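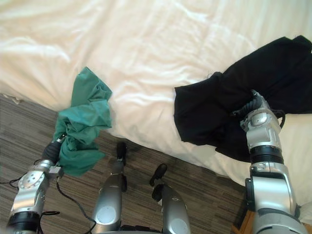

Lieber Rizwan, liebe Leute von der Damasceno-Förderung, seit April hat sich beim Wanderheim Prilberg mehr getan, als ich im letzten Bericht zu versprechen gewagt hätte, und das Meiste davon draußen auf dem Weg. Drinnen bin ich inzwischen ganz klar für weißes Bettzeug! So ein breites Bett mit großer weißer Decke darf ruhig zerknautscht sein, es lädt trotzdem zum Hineinfallen ein, und der grau-braun gestreifte Boden daneben verträgt sich gut damit. Auf so einem Streifenmuster fällt auch nicht jeder Krümel auf, den jemand aus dem Rucksack schüttelt. Im Antrag hatte ich noch karierte Bezüge stehen, die streiche ich hiermit (kostenneutral, keine Sorge).

Nun aber zum Weg, für den ja der größte Teil eures Geldes gedacht ist. Der untere Abschnitt vom Dorf bis zur Furt ist fertig markiert. Wir haben uns am Ende doch für gelbe Rauten entschieden, weil das Blau im Fichtenwald bei trübem Wetter einfach verschwindet. Dwight Gosselin ist die Strecke mit mir zweimal abgelaufen, einmal bergauf und einmal bergab, und ich kann das nur jedem empfehlen, der Wege markiert: Bergab haben wir an der alten Sägegrube glatt die Abzweigung verpasst. Dort steht jetzt ein Pfosten mit Zeichen auf beiden Seiten.

Der obere Abschnitt macht mir mehr Mühe. Nach dem Regen im Frühjahr ist die Böschung unterhalb der Kapelle auf 49 Metern abgerutscht, und der Pfad liegt jetzt irgendwo unten im Bach. Ich habe mir drei Varianten angeschaut. Die Umgehung über die Weide ist mir die liebste: wenig Aufwand, schöner Blick ins Tal, und die Pächterin hat im Prinzip zugesagt, sofern wir ihr zwei ordentliche Gatter bauen, die von selbst zufallen. Schriftlich habe ich das noch nicht. Bis dahin hängt am Einstieg ein Zettel in Klarsichthülle, und ja, der ist schon zweimal weggeflogen.

Zum Geld: Ausgegeben sind bisher 3929 Euro. Der dickste Posten waren die Pfosten samt Anlieferung, dann kam die Miete für den kleinen Bagger, den wir an der Furt gebraucht haben. Für die Gatter möchte ich gern 700 Euro aus dem Topf »Beschilderung« umschichten. Dort bleibt trotzdem genug übrig, denn die große Übersichtstafel am Parkplatz wird günstiger als gedacht. Rizwan, könntest du mir dazu kurz eine Zusage mailen? Dann bestelle ich gleich.

Apropos Tafel: Die Firma Rorex hat den Entwurf geschickt, und er ist wirklich hübsch geworden, nur lag Candthorpe auf der falschen Seite des Bachs. Ist korrigiert. Außerdem habe ich um eine größere Schrift gebeten, denn wer ohne Lesebrille unterwegs ist, hat von zierlichen Höhenangaben gar nichts. Faltkarten lassen wir vorerst 100 Stück drucken und schauen, wie schnell sie weggehen. Nachdrucken können wir immer noch, und auf veralteten Karten mit der gesperrten Kapellenböschung will ich im Herbst nicht sitzen.

Noch etwas zum Haus, dann höre ich auf. Der Trockenraum zieht nicht richtig. Nasse Jacken hängen dort bis zum nächsten Morgen und riechen dann auch danach. Der Installateur meint, der Abluftschacht sei zu eng, ich tippe eher auf ein altes Vogelnest, wir haben um einen Kuchen gewettet. Sobald der Schacht offen ist, erfahrt ihr, wer backen muss. Das Frühstück gibt es jetzt schon ab 6 Uhr, weil die Leute mit der langen Etappe vor der Mittagshitze über den Kamm wollen, und das klappt bisher erstaunlich gut (ich bin kein Morgenmensch!).

Offen sind also die Unterschrift der Pächterin, eure Rückmeldung zur Umschichtung und der Schacht. Die Belege lege ich sortiert bei, nur die Quittung für die Schrauben fehlt noch, die steckt vermutlich in meiner anderen Jacke.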